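Bin-picking robot takes over the mixed returns bench at Dunness

Bivulbridge, March 12, 2026
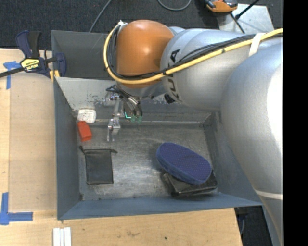
Less bending, more sorting

Dunness, the returns and repairs business based in Bivulbridge, has put a robot to work on the part of the job its people liked least: reaching into deep metal bins all day to pull out one small item after another. The robot, a KUKA arm with a slim two-fingered gripper, picks mixed goods out of the bin so that the returns team can spend their shifts checking, repairing and repacking them.

Pouches, cases, blocks and soft items all turn up in the same bin at Dunness, in no order at all, and that mix is what made the job so hard to hand over to a machine. The narrow fingers were chosen by Desen, the engineering firm behind the new cell, after a long look at the kinds of things customers send back.

"I did that bench for years and my shoulders knew all about it," says Sandamali Sikder, returns lead on the early shift. "Now I get the item in front of me at the right height, with decent light, and I can give it a proper look. I'm finding things we can mend that would once have gone straight through. I love that part of the job and I'm finally getting to do it!"

No jobs have gone as a result of the change. The 3 people who used to share the picking bench have all moved to inspection and repair, on the same hours and at a higher grade, and each has been trained to stop, clear and restart the cell. Anyone on the team can call a halt to it at any time.

Built with the people who use it

Desen's engineers spent their first weeks on site working next to the returns team before they wrote a line of code. Staff filled a box with what they called the awkward squad, 287 items from the shelves that they thought would cause trouble, and the cell was tested against every one of them.

"They were merciless, and quite right too," says Paraskevi Theodorakopoulos, project engineer at Desen. "Flat things with floppy fabric, rounded things that roll, one item lying half on top of another. We changed the way the arm approaches the corners of the bin after a single afternoon with Sandamali and her colleagues. It's a better machine for it."

Some goods still go to a person first. Anything leaking, sharp or very heavy is taken out by hand before the bin reaches the robot, and items the arm can't get hold of are left for the team to collect at the end of the run.

What happens next

A second cell will be fitted in July, on the line that handles returns for Nechyporuk. Staff there have already been invited to try the first one and to put forward their own awkward items, and training places are open to everyone on the late shift who wants one.

"People asked me good, blunt questions when we started, mostly about their jobs, and they deserved straight answers," says Mutua Mabula, operations manager at Dunness. "I'm really pleased with how it's going, and even more pleased that the best ideas for the second cell are coming from the floor."

Press contact: Hertta Pelkonen, Dunness press office, Bivulbridge. Visits to the returns floor can be arranged on request.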